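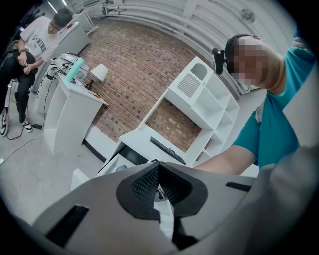 Teaching the machines at Jekon

May 29, 2025

When Jekon started planning for robots at its Villurora site, the packers expected to hear about layoffs. Seven of them were offered new work instead. They now spend part of each shift using hand-held grippers, repeating ordinary jobs so that the software has something to learn from.

The pay is the same. The hours are not. Sessions run 53 minutes, then there is a break, and the late shift ended in December. Some workers like the slower pace - others miss the noise of the packing line and the people on it.

Wrists get sore, and a head-mounted camera feels heavy by the afternoon. Jekon has cut the daily limit to 6 sessions.

What comes after the training work is less clear. The current agreement covers 14 months, and the company has made no promise past that.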